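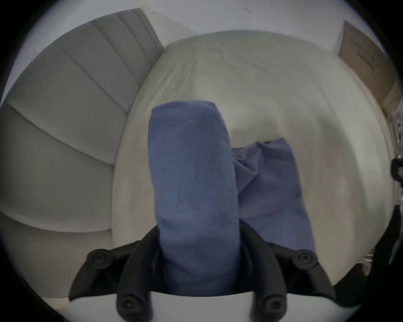

Stop building arms first. Build the hand. I've been saying this at the Weidemann Street workshop since February and I'm now writing it down so I can point people at a page instead of losing another evening to it.

The usual plan goes like so. Somebody wants a robot that does laundry. They spend the whole budget on motors and joints, a nice stiff arm, six axes, lots of wiring. Then with what's left they stick a claw on the end. The claw can pick up a block. It can't do a thing with a towel. Arm goes on the shelf. We have two on the shelf already and one of them is mine.

A hand-held gripper is cheap. Two fingers, some pivots, a handle, a camera looking down at the fingers. You are the arm. Your shoulder and elbow are better than anything you can buy and they came free. You walk up to the bed, you grab the towel with the fingers and you find out in one minute what your fingers are bad at. No code. No calibration.

Knut Bauerfeind disagrees with me and he's not stupid, so let me give his side. He says a person holding the gripper cheats. You tilt your wrist without thinking, you lean, you do small rescues all the time, and none of those are in the budget arm you'll end up with. True. I still think it's the right kind of problem to have. If I can't fold a washcloth with the thing even while cheating, what was the arm going to do about it?

And cloth is the test that matters. Blocks lie to you. A block is the same block every time. A folded towel squashes where you pinch it and puffs out where you don't, and the next grab is a different shape from the last one. Change the finger pads and the whole job changes. My first set of pads slid. Second set gripped so well they wouldn't let go, which is a different kind of useless. Third set I cut down on the belt sander at the shop (sorry Heike, I did sweep) and those are the ones I kept.

Cost, since people ask. My 22 dollars in screws, pivots and pad material, plus filament I already had. The camera was 40 used. The arm on the shelf was 2000 by the time I quit adding it up. I could have made a different hand every week for years on that.

Second thing. Practice where the job is. The shop bench is flat and hard and lit like a dentist. Beds are soft. The sheet moves when you push down, and the towel sinks in, and your finger tips dig into the mattress before they get under the cloth. I would never of learned that at the bench. Lieselotte Ostermann ran her fingers on a bench for a whole winter and they were beautiful, and then she took them home and they plowed the blanket.

Wide lens too. Yes everything bends. Straight lines go round, it looks like a fishbowl, Arne Meinecke hates it and wanted to correct every frame. Leave it alone. You want to see the fingers and the thing you're going to reach for next at the same time, and a narrow lens gives you a lovely sharp veiw of a pinch and nothing else.

What I won't claim: that any of this gets you a robot. It gets you a hand you understand. The arm still has to be built and it'll be weaker and slower than you and Knut will be right about the wrist. Fine. But you'll know how hard to squeeze, how wide to open and which angle is hopeless, and you can go buy motors for that job and no bigger.

If the shop wants a project for the fall, I vote for 30 dollars a person, everybody makes a hand, everybody folds the same towel. Arms later. Hartmut Petersen has the sign-up sheet, bring your own towel, the one in the bathroom stays in the bathroom.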